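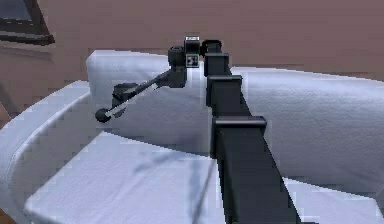
The arm reaching over the sofa in the simulated flat.

Gripper and arm trials: frequently asked questions

Last updated May 4, 2018. Maintained by Bheki Chauke. Corrections welcome, sales material less so.

What are you comparing?

Two grippers, the Kostard and the Trenora, on the same simulated arm, driven by the same controller (Notenex, default settings unless we say otherwise). We also swap camera positions, but only between batches. The brochures for both grippers promise gentle handling of household goods. We wanted to see what was left of that promise once the target was a soft cushion or a chair back.

Why in simulation?

Cost, mostly. A batch is 500 attempts and we can leave it going overnight. Please don't read our results as a forecast of what the hardware will do in your house. The simulator's idea of upholstery is crude, and contact with anything soft is where I trust it least.

How many attempts have you logged?

1,775 so far, of which 232 were thrown out because the controller lost track of the arm's position. We list those separately. A supplier asked us to leave them out of the table altogether and we said no.

Which gripper is better?

Depends on the day, which is an irritating answer but the one the logs support. The Kostard did better on rigid edges in the first batches. Then we moved the camera and most of its lead went. I would want to see that repeated before blaming the gripper, the camera or anything else.

Do you use the makers' own success figures?

No. One maker counts a touch as a success. We count a grasp only if it is held for 3 seconds, and a touch is logged as a touch.

Does the room layout change between trials?

Not within a batch. Between batches we may choose a different part of the flat as the target area. The dining end has a square table with white upholstered chairs and a good stretch of open floor beyond them, so reach matters less there than the angle of approach.
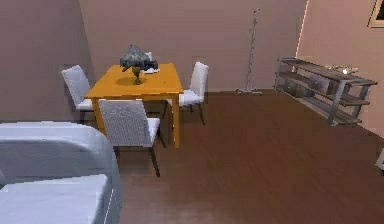

Can I run the same trials with my own gripper model?

You can, provided it loads in the simulator with its joint limits and mass filled in. Send us the model file and we will tell you if it fails our basic checks.

What about the Snorradóttir controller?

We tried it briefly in November and stopped. It was smoother on long moves — or looked smoother, as we had no fair measure of it at the time. It may come back once the Notenex batches are finished. I'm not promising a date.

Is a marker on the wrist cheating?

Some readers think so. It gives the camera something easy to find, and a real kitchen might hide it behind a cupboard door. We plan a batch without markers and expect the scores to drop for both grippers.

Who pays for this?

We do. Neither gripper maker has put money in, and neither sees the results before they go up on this page.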